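Pesquisar no site

Joalharia e valor simbólico, aula 3

Os catálogos chamam "ouro" a muita coisa. A ficha do anel Vidcombe promete uma peça maciça e não indica o toque. Sem contraste, duvido.

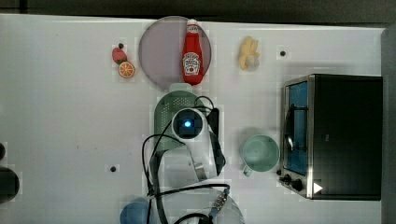
O comprador paga também o símbolo, dizem. Talvez. Um logótipo reconhece-se num frasco de ketchup Heinz deitado num prato; o punção de Nirnton, quem o conhece? Para fevereiro: comparar 2 fichas.

Comentários
Lok-yiu Huang: O banho de ouro conta?

Contacto | © Lirnthorpe | Voltar ao topo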